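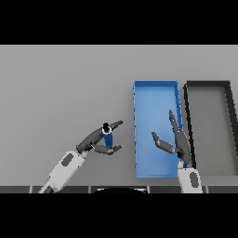
According to Henok Gebretsadik, the first thing a learning system learns from you is your bad habits, and it learns those beautifully. He had been teaching one for most of a winter when he told me so, and he had the look of a parent who has just heard his own swear word come back from the high chair.

The system goes by Gumum, and it lives at Pludus, a small company on the second floor of a former dairy office in Vemalstead. Gumum wants to know how to move a small cylinder with a cap into a tray. It would like to see this done a great many times, please, by somebody who already knows how.

Most of the doing happens in simulation. There's a grey table, a pair of arms with fingered hands, a blue tray, a black one, and a little blue cylinder that costs nothing to drop. An operator sits in a swivel chair wearing tracked gloves, and the hands on the screen follow theirs with a lag just long enough to be insulting. Each attempt is saved as an episode. Good ones go in the pile, bad ones go in another pile, and the argument over which is which takes up a fair bit of the afternoon.

I was given a turn. I'd assumed that a person who has been picking things up since infancy would bring some natural flair to the job. My first cylinder went off the table. My second went off the table on the other side. On my third I got two fingers and a thumb around the thing, kept it upright and then found I'd no idea what to do with my other hand, which hung over the tray like a guest at a wedding waiting to be introduced.

"You're thinking about it," said Chiharu Okabe, who had been marking my episodes on a clipboard. She meant this as criticism.

Okabe writes the collection rules, a document that has grown to four pages and is known in the office as the etiquette. Operators mustn't pause in mid-air to scratch. They mustn't always reach from the same side. They are asked to fumble now and then, within reason, and recover, so that Gumum sees what a rescue looks like. Deliberate fumbling is harder than the accidental sort. People overact.

The trouble Gebretsadik was describing came up in October. One operator, a tidy man by nature, gave every cylinder a small pat after letting go of it. He didn't know he did it. The model trained on his episodes patted everything, including the empty spot where a cylinder would have been if it hadn't missed. They kept that version for visitors.

The cure was more people. Pludus now borrows hands from Adugna, the bookkeeping firm downstairs, whose staff come up for two hours at a time and are paid in money and decent coffee. Bookkeepers are prized. They're patient, and they don't try to be interesting.

I asked Okabe where my own episodes would end up. She flipped back through the clipboard and said one of them was usable, if they trimmed the start, the end and a bit of the middle.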